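Bosch cordless screwdriver, six months of flat-pack

11/06/2020

Should have written this up in May but the shelves weren't finished. They are now. Mostly.

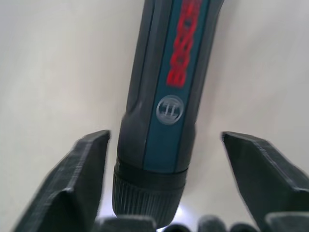
The Bosch, collar down.

Background: moved into the apartment on Dutcombe with two chairs and a mattress. Ordered nearly everything from Ljungberg. Two bookcases, a dresser, a desk, the tall hallway unit with the stupid shoe flaps. By my count 600 screws, give or take the ones that rolled under the radiator. I did the first bookcase by hand. Blister on the palm, three evenings gone. Bought the screwdriver the next morning.

So. What it's good at. Long repetitive screws into pre-drilled board. Back panels. Hinges. Anything where you're doing the same turn over and over and your wrist is begging you to stop. The dresser took one Sunday including lunch and an argument about which drawer was upside down (mine was).

It's light enough to use overhead, I did the curtain rail with it standing on the bed. Fits in a kitchen drawer. Quiet enough that downstairs never complained, and downstairs complains about slippers.

What it's not good at. Walls. Don't try. It's a screwdriver, it'll push a screw into an anchor if you've already made the hole with a real drill, and that's it. Also old hardwood - I tried to rehang a closet door and it just groaned and stopped. Finished by hand.

Soft board is the other problem. The Ljungberg stuff strips if you look at it wrong. Run the screw most of the way, stop, last couple of turns by hand. Learned that on the desk. The desk has a wobbly leg now and a folded coaster under it.

Battery. Fine. I charge it overnight before a big job and havent run out yet. Left it in the hall closet all of March and it still had enough to do a doorknob.

Bits. Get your own. I picked up a 24 piece set at the hardware store in Brolgate and ended up using three of them. The longer ones are worth it for the shoe flaps, you can't get your hand in there otherwise.

Would I get a proper drill instead? If you own the place and plan to hang things, yes. If you rent and mostly put together boxes, no, this is plenty. My sister has the big drill, 80 bucks on sale, and she borrows mine for cabinet handles becuase hers chews them up.

Four stars. Would be five but for the closet door.

Next up, the hallway unit one year on, if the flaps last that long.

Comments (3)

Kerstin Hedlund
The coaster under the desk leg!! Same unit, same leg. Take the leg off, wood glue in the hole, a couple of toothpicks, let it dry overnight, then put the screw back in by hand. Mine's been solid ever since.

rirkthorpe_dad
Did you do the drawer runners with it? Always scared of going through the side.

Britt-Marie Nygård
I did my runners with one like this, no trouble, just go slow at the end. The shoe flaps though. Gave up and keep my mail in there.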